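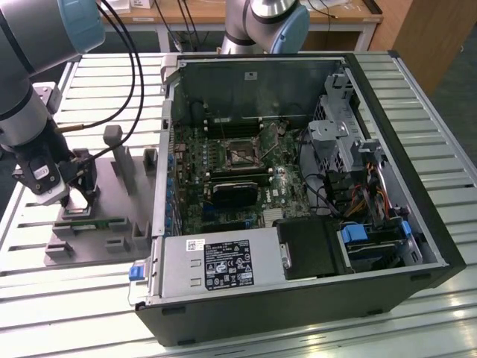
Handout 4: Comparing two grippers on memory and processor handling

May 17, 2023 | Ülle Toom
Print this page | E-mail this page

4.1 Task

The exercise uses an open Dell tower laid on its side, so that all insertions are vertical. Parts are picked from a fixture plate next to the case. Two part types are considered: memory modules, gripped across the thin direction, and processors, gripped by opposite edges.

4.2 Grippers

The Clovent is a parallel electric gripper with fixed fingers. The Fistden has the same stroke but a compliant mount, which can be locked. Both were run from the Motaung controller at the same approach speed. Finger force was set separately for each part type and then left alone.

4.3 Results

We logged 1501 picks, of which 366 were processor picks. The Clovent lost fewer parts in transit. The Fistden tolerated a larger lateral error at the slot, but with the mount unlocked its tip position drifted after long moves. There were 39 aborted insertions in all, most of them on memory. Students should separate aborts caused by the force limit from those caused by a failed visual check before comparing totals.

4.4 Wrist camera

The wrist view must show the part and its target together. With a processor held upright, check that both finger edges are visible and that the socket lies clear of the fingers.

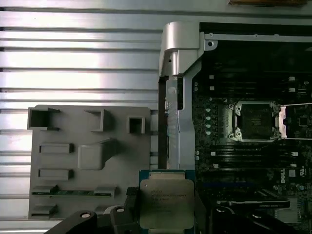 Ghislain Caron objects that the force limit was tuned on the Clovent and carried over to the Fistden, so the abort counts favour the former. The limit should be tuned again for each gripper and the memory runs repeated.

4.5 Exercise

Using the Cletirmont log, plot peak force against lateral error for each gripper. Discard the first run after any finger change. State the filter used.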